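Search minutes and agendas Go

Minutes – kitchen sim package review
Mon 8 July

Present: Hiba Qaisi (chair), Afaf Zoubi, Gilles Gautier, Sawsan Qudah
Apologies: Carla Sayegh – sent comments by email, see item 3
Notes: Afaf

1. Last minutes
Agreed. One fix, Gilles was down as absent and he was here for the second half.

2. Naltby kitchen scenes – where we are
Trial license for the Naltby kitchen package runs until October. Scenes load in our own setup now, Sawsan sorted the path problem. Question for today is do we buy, extend the trial, or go back to Engström and ask for their quote again.

Sawsan went through renders from the sink tasks. Same kitchen all the way through, different camera positions. General feeling that the sink and counter are good enough for what we want. Marble looks fine. Gilles less sure about the food – says some of it is hard to tell apart even when you know what you're looking for. Hiba asked if that matters for pick and place. Gilles: yes if the instruction names the food.
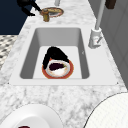 Sink task, plate in basin, second plate further along counter.

Talked about clutter. Afaf likes that there are plates and food outside the sink as well, closer to a real kitchen on a bad day. Gilles wants a clutter setting we can turn down. Sawsan thinks there is one in the config but the manual doesn't say what the values do. She'll write to support.

Dark objects came up again. Black thing over the plate – Hiba read it as a cloth, Gilles said no idea. Agreed we need the object list from Naltby with a proper name for every item. If they can't supply it we would be labeling by hand and that changes the cost.

3. Carla's comments (by email, read out by Hiba)
- wants to know who owns the renders if we stop paying. Good question, license text is vague
- wants the ball tasks kept in whatever we decide. Says a plain shape is the easiest way to see if a policy has learned reaching or just learned the plate
- not happy with support, 8 days for a reply to her last ticket
- asks can we try the Ramen task set before we commit, it's listed on the price sheet but not in our trial

Discussion on the ball. Sawsan said size is the thing, from a low camera it takes up most of the front of the basin and you lose the floor behind it.

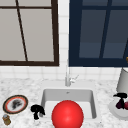
So either a smaller ball or a second camera for every run. Gilles for the second camera, says we'd want it anyway for the real arm. Hiba worried about storage. Afaf asked if size can be changed per run, Sawsan thinks so, not tested. She'll try two sizes and report back.

Gilles also raised the windows, one brown frame and one navy on the same wall. Is that the randomizer or a fixed design? If it's the randomizer he'd like to know what else it changes. Also glazing bars look slanted, wants to know if that's the lens settings or the model. Added to Sawsan's list for support.

4. Cost
Naltby price is 891 per seat per year, we'd need two seats. Engström quoted last year but for a diffrent package with no sink tasks, so can't compare. Sisura was mentioned by Gilles as a third option, Hiba said not this round – their kitchen is still in beta and we don't have the time.

Afaf asked if one seat would do and people share. License says named user. So no.

5. Decision
No purchase yet. Stay on trial, get answers in writing, come back to it next meeting. All agreed. Gilles wants it noted that he would buy now if the object list is complete.

6. Actions
Sawsan – email Naltby: object list, clutter values, window frames, glazing bars, Ramen access
Sawsan – ball size test
Hiba – ownership of renders, ask for the full licence text
Gilles – short note on second camera, incl. storage
Afaf – chase Engström for a new quote, sink tasks must be in it
Carla – forward old support tickets to Hiba

7. AOB
Shared drive is nearly full. Please delete old renders, but NOT the folder marked keep.
Meeting room is double booked next time, Afaf to find another one and send round teh details.

Closed early, Gilles had a call.

Corrections to Afaf Zoubi before next meeting | Contact | Back to top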